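February 28, 2023, workshop notebook, Nulthorpe draft

Last day of the month and I promised myself I'd write this entry before opening the manuscript again, so the manuscript can wait (it's good at waiting). Tonight's session was on chapter 13, which is the one everybody in the group has now read twice and which I've been secretly hoping would fix itself. It did not!

What came out of the read-aloud: the chapter has two openings. I start with Bianchini getting off the ferry, then I sort of clear my throat and start over with the letter. I couldn't hear it on the page but the minute I had to say it out loud in front of people, wow, there it was. So the ferry goes. I'm keeping the line about the wet gloves because I love it and will find it a home somewhere, probably in chapter 4 where she's already at the harbor anyway.

Did the twenty-minute sprint after that. Prompt was "a room described by someone who wants to leave it." I wrote mostly dialogue, of course, and got a decent argument out of it between Bianchini and the innkeeper. The tip from the Pivholm workshop (write the last line of the scene first, then run at it) worked better for me this time than in June, when I just ended up with a pile of last lines. 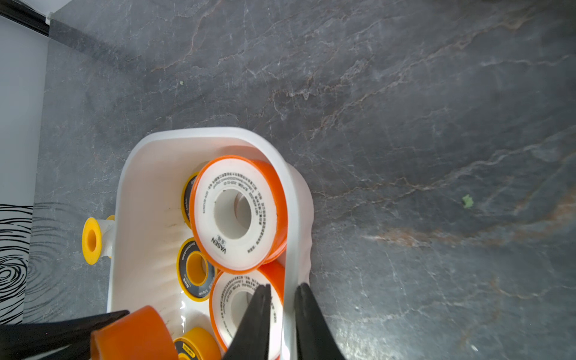

*Brown streaks in the gray floor, black rings on the wall panel.*

Tools, for whoever asked: I'm still drafting in Kitus. I turned the word counter off for 2 weeks and my sentences got longer and my mood got better, but I also wrote less, so it's back on as of tonight. The daily target stays at whatever I can manage before work. If I make it a real number I start padding, and then I spend Sunday cutting adverbs out of perfectly innocent paragraphs.

Still stuck on tense. The Nulthorpe sections are in present and everything else is past, and half the group liked that and half kept tripping on it. I tried converting one page to past during the break and it went a bit flat, kind of like a report of a storm. Will try one more page, a quieter one, before I decide.

To do before next time:

- cut ferry opening, save the gloves
- print chapter 14 in a bigger font for reading aloud
- decide if the innkeeper knows about the letter (I think yes?)
- bring the stapler back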